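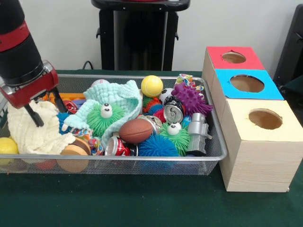 Mixed basket at the start of a sort, gripper on the cream knitted cloth. The three boxes with round holes are at the right.

Fesinero Mixed Returns

README, version 2
Last updated May 9, 2026

Summary

Fesinero Mixed Returns is a set of 710 recorded sorting runs with a single robot arm and a two-finger gripper. In each run the arm takes items out of a wire-mesh basket. The baskets are packed the way returns come in to the Liepiņa sorting room: toys, balls, cloth and drink cans in one pile, many of them touching or partly buried.

The set was made for two groups of readers. One is people who train picking models. The other is people who plan staffing in small sorting rooms and want to know which parts of the job a machine takes over and which parts stay. The second group can skip to "Changes to the work."

What is in the set

runs/ has one folder per sorting run, with video from a fixed camera and the arm's joint log.
notes/ has the operator's written notes, one text file per run. Spelling has been left as typed.
shifts/ has the room's shift sheets before and after the arm was put in, with names removed.
labels.csv lists every pick attempt with its item class and result.

Item classes are cloth, ball, puffer, can, hard toy and other. Foam balls and baseballs share a class. A puffer ball with eyes is a puffer. Crushed cans are not separated from whole ones.

Result is one of held, dropped, missed or stopped. "Stopped" means the operator pressed pause, for any reason. Check the notes before treating a stop as a failure. Many stops were for a question from another worker or the end of a break.

How the runs were made

Recording began in October and was done during normal day shifts. The operator packed the basket by hand, started the run and stayed at the station until it ended. There was no fixed packing pattern. Operators were asked to put cloth in every basket, as cloth was the class they most wanted help with.

The first 300 runs used Trotura control software. The rest used Nenditari. The software column in labels.csv gives the one used. Do not pool the two when comparing pick times, as arm speed limits were changed at the same point.

Changes to the work

Before the arm, two people stood at the sorting table for a full shift and swapped places at lunch. Now one person runs the station and the other works at intake, checking items for damage. The headcount in the room did not change during the recording period.

What operators wrote in the notes and said at shift meetings:

Reaching over the basket is down. Several people with sore shoulders asked to be put on the station.
Standing still is up. A stool was requested in the first week and arrived in the fifth.
The job is less social. Two people at one table could talk, and the intake desk is on the other side of the room.
Cloth is still slow. When a piece is draped over other items, the operator often pauses the run and pulls it free by hand.
Operators want to set the pace themselves. Under the first software only the shift lead could change arm speed. Under the second, anyone signed in can.

Pay grade for the station was not settled when this version was released. The shift sheets list it as general sorting, the same as before.

Known problems

Cans are labeled by the side facing the camera, so a can lying under cloth may be marked "other."
Small balls near the rim are often missing from the item lists.
Clocks on the camera and the arm drift apart over a long run. Use the sync column in each joint log.
Notes from night shift are missing because no runs were recorded at night.

Uses we ask you to avoid

Please do not use the shift sheets or notes to rate individual workers or to set pick quotas. The people who wrote them agreed to release on that condition. Hand sorting speed was never measured, and the set cannot support a claim that the arm is faster or slower than a person.

Changes in version 2

Added shifts/.
Merged the two puffer classes.
Fixed result codes in runs where a drop had been entered as a miss.
Removed first names from the notes that still had them.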